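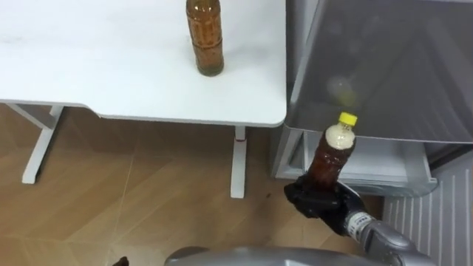
Bottle in hand at the open fridge, second one still on the table.

February, after lunch

Fridge set for Cilia is at 421 episodes now, out of the 900 we want before the next training run. My thumbs are sore but it's going faster than Bellini did!

Notes to self:
- Start spots on the table are too alike. Shift the bottle a hand's width between takes - I keep forgetting.
- Foam inside the bottle is fine, keep those takes.
- Tagged 6 episodes as bad in Statport (my fault, I let go too early). Please don't delete them, I want to try them as failure examples.

Next up is the lower tray, then the same thing with the lights dimmed.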